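Workroom and Packing Area Inspection — Checklist with Comments

Site: Stallik building, ground floor workroom
Occupier: Skoteta
Date of inspection: Thursday, May 31, 2018
Type: Routine, announced
Previous inspection: December
Reference: 533

Key to results
S — satisfactory
A — action needed, see comment
N/A — not applicable
C — carried forward from previous inspection

Scope

The inspection covered the main workroom, the sorting tables, the cable and small parts storage, the mobile shelving and the route to the rear door. The loading bay is let separately to Comow and was excluded. The first floor was excluded. Portable appliance testing is carried out under a separate contract with Gajdoš and only the labelling was checked on this visit.

1. Floors and walkways

1.1 Floor surface sound, no lifting or cracking — S
1.2 Floor clean and free of spills — S
1.3 Walkways marked — A
1.4 Walkways clear to full width — S
1.5 Trailing leads across walkways — S
1.6 Mats flat and secured at edges — N/A

Comment on 1.1: The coating is a green epoxy with a gloss finish. The patch repaired after the December inspection by the rear door has bonded well and the joint is level.

Comment on 1.3: The yellow line beside the rear door has worn through over a length of 2 metres. Repaint. The remainder is legible.

Comment on 1.5: One black lead was found on the floor near a table, clear of the walkways. Two extension reels are kept on wall hooks by the door and had been returned to them.

2. Tables and work surfaces

2.1 Tables stable, feet level — S
2.2 Edges free of splinters, chips and exposed fixings — S
2.3 Table coverings secured — S
2.4 Table coverings lie flat — A
2.5 Coverings clean and free of debris — A
2.6 Load within stated limit — S
2.7 Height suitable for standing work — S

The cloth coverings were introduced to protect the table tops from scratches when equipment is unpacked. The inspector has no objection to cloth as such. A covering that moves under the hand or bunches under a box is a handling hazard, and a box set on a fold may tip when one side is emptied before the other. Coverings are to be pulled flat before boxes are placed on them, and clipped on both long sides. 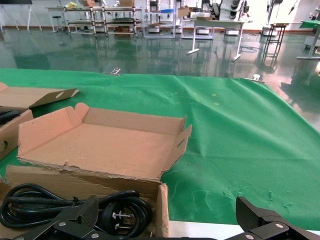 Cable storage at the sorting table was examined under item 3 and is the main subject of this report. Leads are kept in open cardboard boxes, coiled, and without dividers. The coiling itself is acceptable: the black power cable in the nearer box is looped in several rounds, with no knot, and its plug sits at the end of the coil where the prongs can be checked without unwinding it. The boxes are less satisfactory. One has a front wall torn along the top edge, with the corrugated layer exposed, and is to be withdrawn. The same table accounts for the result at 2.4, the green cloth being rumpled over much of its surface, and for 2.5, with small yellowish specks near the middle. The clips on the far edge were noted and are of a suitable kind.

Comment on 2.5: The specks are to be brushed off and the cloth shaken outdoors. If they return within a week, find the source. No sample was taken. Lighter scuffed patches on the same cloth are wear and need no action at present.

Comment on 2.6: The limit label is fixed under the table top and reads 46 kg. It cannot be seen with the cloth in place. A second label on the leg is recommended, although this is not entered as an action.

3. Cables, plugs and leads in storage

3.1 Leads coiled loosely, no sharp bends — S
3.2 No knots or tight ties — S
3.3 Plugs and pins free of visible damage — S
3.4 Outer sheath intact over full length — S
3.5 Test labels present and in date — A
3.6 Storage containers sound — A
3.7 Containers labelled with contents — A
3.8 Faulty leads kept apart from good ones — C

Comment on 3.1: Staff should continue to coil leads in the direction in which they naturally fall. Winding round the hand and elbow was not observed and should not be adopted.

Comment on 3.4: Each lead was unwound, passed through the hand and recoiled. No cuts, flattening or stiffness were found. Leads in use on the day were not disconnected and are not included.

Comment on 3.5: Labels were missing from several leads. The test sheet supplied by Gajdoš lists them as tested, so the labels have probably been pulled off in handling. The wrap-round type holds better than the flat type and should be requested at the next visit. Until relabelled, these leads are to be kept out of use.

Comment on 3.6: Cardboard is allowed for short-term sorting. It is not suitable as permanent storage for leads. It weakens along the fold lines, it takes up damp, and a torn wall lets the coil slide out when the box is lifted. Flaps left folded outward also catch on sleeves and on neighbouring boxes. Replace with rigid lidless trays of a depth that holds a full coil. Boxes still in use for sorting should have their flaps either cut off cleanly or folded inside. Loose pieces of card are to go to the recycling cage at the end of each shift.

Comment on 3.7: One container, one type of lead, one label on the short side. Handwritten labels are acceptable if legible at arm's length.

Comment on 3.8: Carried forward from December. A red tray was agreed for faulty leads and has been bought. It was found in the kitchen, holding tea towels. Return it to the workroom and label it.

4. Mobile shelving and carts

4.1 Wheels run freely — S
4.2 Brakes hold — A
4.3 Shelves level and fixings tight — S
4.4 Heaviest items on lowest shelf — A
4.5 Top tier not used for tall or unstable loads — S
4.6 Parked clear of doors and walkways — S

Comment on 4.2: One brake on the older of the two carts slips under light pressure. Adjust the pad or replace the castor. The cart may stay in use against the wall in the meantime but is not to be used as a step or leaned upon.

Comment on 4.4: Boxes on the top tier of the white cart were lifted by hand and found to be light. Heavier items on the other cart were at waist height with the bottom shelf free. Move them down.

5. Manual handling

5.1 Boxes within weight guidance — S
5.2 Hand-holes intact where provided — S
5.3 Boxes lifted from the base if no hand-holes — S
5.4 Knives and cutters retracted when put down — S
5.5 Cut-resistant gloves available — S

Comment on 5.2: Hand-holes are to be regarded as an aid for moving a box along a surface. Where a box has a hole on one side only, support it from underneath.

Comment on 5.4: Both cutters at the packing point are the self-retracting pattern. Spare blades were stored in their original dispenser.

6. Lighting and ventilation

6.1 General lighting adequate for close work — S
6.2 Glare controlled — A
6.3 Emergency lights tested monthly — S
6.4 Opening windows operate — S

Comment on 6.2: Light from the windows reflects off the gloss floor. Staff working towards the windows reported it as tiring in the late afternoon. Blinds are fitted at two of the windows and were raised. Lower them when required and obtain a price for the others. Turning the sorting tables through a right angle would also help — at no cost — and should be tried first.

7. Fire precautions

7.1 Exit doors open easily — S
7.2 Exit signs visible from all work positions — S
7.3 Extinguishers in place and in date — S
7.4 Combustible packaging kept to a day's supply — A
7.5 No packaging within one metre of heaters — S

Comment on 7.4: Flat-packed card beside the rear door exceeds a day's supply. The order of 4000 sheets was delivered in one drop. Ask the supplier to split deliveries, or agree a storage position with Comow on the loading side of the fire door.

Actions

A1 (1.3) Repaint floor line — one month
A2 (2.4, 2.5) Flatten, brush and re-clip cloth at sorting table — same day
A3 (3.5) Withdraw unlabelled leads, arrange relabelling — one week
A4 (3.6) Withdraw torn box now, rigid trays to follow — one month
A5 (3.7) Label all containers — with A4
A6 (3.8) Return red tray to workroom — same day
A7 (4.2) Repair cart brake — two weeks
A8 (4.4) Move heavy items to lowest shelf — same day
A9 (6.2) Trial new table position, price blinds — one month
A10 (7.4) Reduce stock of flat card — two weeks

Same-day actions are to be signed off by the shift lead on the sheet inside the workroom door. The remaining items will be checked against receipts and a short revisit. Item 3.8 will be raised to the building manager if it is carried forward again.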